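Care of the House at Trokilari: Household Notes for Residents and Day Visitors

Trokilari is a stone farmhouse on the eastern slope of Raritz Hill, 2 kilometres above the village of Clilamance. The house and its outbuildings are managed by the Đinh Heritage Trust. The following notes deal with the everyday care of the kitchen, the dairy and the workshop, and apply to all persons staying in or using the building.
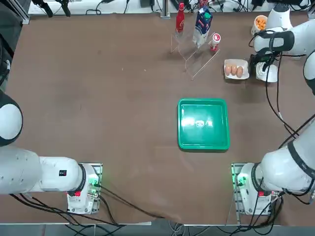
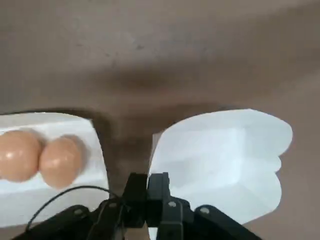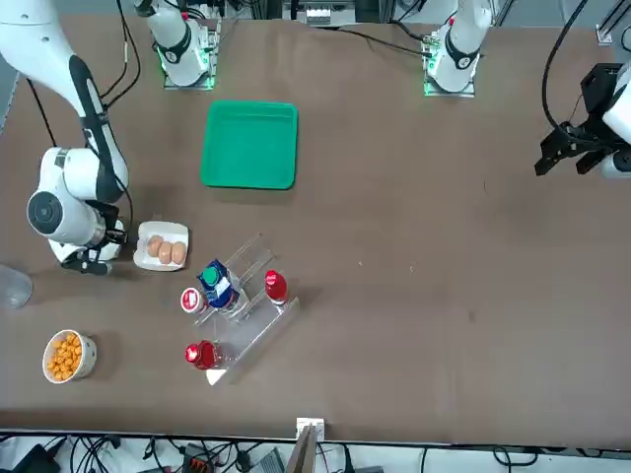 Tabletop with brown covering. Eggs can be seen in all three photographs.

Stone floors

The kitchen and dairy are paved with local limestone laid directly on earth. Sweep daily with a soft broom, working from the hearth towards the yard door. Wash once a week with warm water and a small amount of neutral soap, then rinse with clean water and leave both doors open until the floor is dry. Vinegar, lemon juice and bathroom cleaners must not be used, as acid will etch the surface.

Rubber-backed mats trap moisture and are not permitted on the flagstones. Woven mats may be used at the doors and should be lifted each evening. White powder on the stone is salt drawn up from below. Brush it off dry and empty the dustpan outdoors. Washing will only return the salt to the floor.

Lime-washed walls

The inside walls of the dairy are finished in lime wash. Marks may be dusted with a dry brush. Do not apply tape, adhesive hooks or acrylic paint. Small areas of bare plaster may be touched up in September, before the cold weather arrives. Dampen the wall, stir the wash well and apply three thin coats, allowing a full day between them. The wash looks almost clear when first applied and whitens as it dries. Gloves and eye protection are required.

Hearth and range

Ash is to be removed only when cold and placed in the lidded metal bin beside the woodshed. Leave a thin bed of ash in the open hearth, where it helps the next fire to hold. Burn only the seasoned hardwood supplied. The grate may be blackened with stove polish at the end of the season.

The chimney is swept twice a year. Any fall of soot or mortar must be reported before another fire is lit.

The dairy as a cold store

The dairy faces north and keeps cool for most of the year. Root vegetables, onions and hard cheeses store well on the slate shelves. Keep apples apart from potatoes. Milk, meat and cooked food belong in the kitchen refrigerator, which should be kept at 3 degrees. The dairy shutters are opened at night and closed by mid-morning during warm spells.

Timber, doors and ironwork

The oak doors swell in wet weather. A door that sticks should not be planed until it has been through a dry month. Rub the binding edge with a plain wax candle. Hinges and latches take one drop of light machine oil in spring and again in autumn, with the surplus wiped away.

Surface rust on the gate fittings can be removed with fine steel wool and a little oil. Steel wool must not be used on the oak, where stray fibres will leave black stains.

Workshop

The bench, vise and hand tools in the former cart shed are available to residents. Edge tools are to be dried, wiped with an oiled cloth and returned to the rack. Oily cloths should be spread flat outdoors to dry before disposal and never left in a heap. The shed has a single 40-watt lamp, and fine work is best done by daylight at the south window.

Water

Rainwater from the barn roof is held in a tank of 2,739 litres. It is suitable for the garden and for washing the yard, and must not be used for drinking or cooking. Clear the gutter guards after leaf fall and keep the overflow away from the foot of the barn wall.

Questions about stonework and lime should be directed to Ngân Vũ at the Clilamance office. Workshop bookings are handled by Thoa Bùi.

Notes last revised 2020-10-22.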